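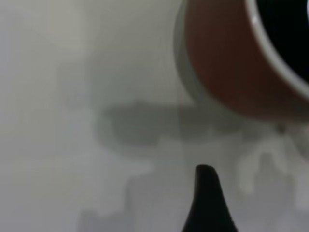 Volume markings belong on the cup

By Delphine Ruiz-Ortega
July 2, 2020

Recipes in this country are written in cups, and most kitchens contain several cups that do not agree. A U.S. legal cup, used for nutrition labels, is 240 milliliters. The customary cup is a little under 237. A metric cup is 250. The gap between the smallest and the largest is more than five percent, enough to change a bread dough and too small to see by eye.

My position is that any drinking vessel sold for kitchen use should have its brim capacity stamped on the base, in milliliters, along with the working capacity at a stated fill line. Laboratory glass has carried this information for generations. Beer glasses carry it in many countries. Household mugs usually do not, although people use them to measure rice, oats, water and detergent every day.

The usual objection is cost. For molded ware, the mark is part of the tool and adds nothing per piece once the tool is cut. For slip-cast or thrown ware the case is weaker. Clay shrinks in drying and firing, and the amount depends on the body and the kiln. A small pottery cannot promise a figure to the milliliter. It can promise a range, and a range would be sufficient.

Hendrik Mnguni, who edited an earlier version of this essay, raised a better objection: a stamped number implies a precision that the user will not achieve. A cup filled to the brim cannot be carried, and a cup filled "nearly" to the brim may be short by a tenth. I accept this. It is the reason for asking for two numbers. The brim figure describes the object – the fill line describes its use.

In March I filled and weighed the mugs in my own cupboard. Two from the same Naller set, bought together, held 475 grams and 452 grams of water at the brim. Neither had any mark on the base except the maker's name. As drinking mugs they are interchangeable. As measures they are not, and I had been using them as measures for years.

A scale solves the problem for anyone who owns one and has a recipe written in grams. Many recipes are not, and the older ones never will be.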